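**Prulleck outreach, report to the Bassi Fund, 08/04/2018**

You asked for results from the first half of the grant. I have some, and I'd be careful with them.

The Noltetti team reported 60 people at its January meals. I went through the sign-in sheets and found 30 names, several of them our own helpers. Of those, 19 came back for Bible study and 2 have asked about baptism. I don't doubt the two. I do doubt that the meals brought them, as both already had a cousin in the church.

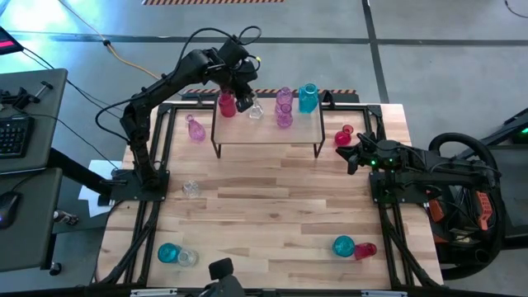 *Glass jars and bottles, some on the clear shelf.*

Brenutine wants to double the meal budget on these numbers. I can't support that yet. Repeat visits weren't tracked before January, so we have nothing to compare against. Prayer letters keep calling it a harvest, and I've asked them to stop until we know more.

Spending is on plan. Receipts for the van are still missing.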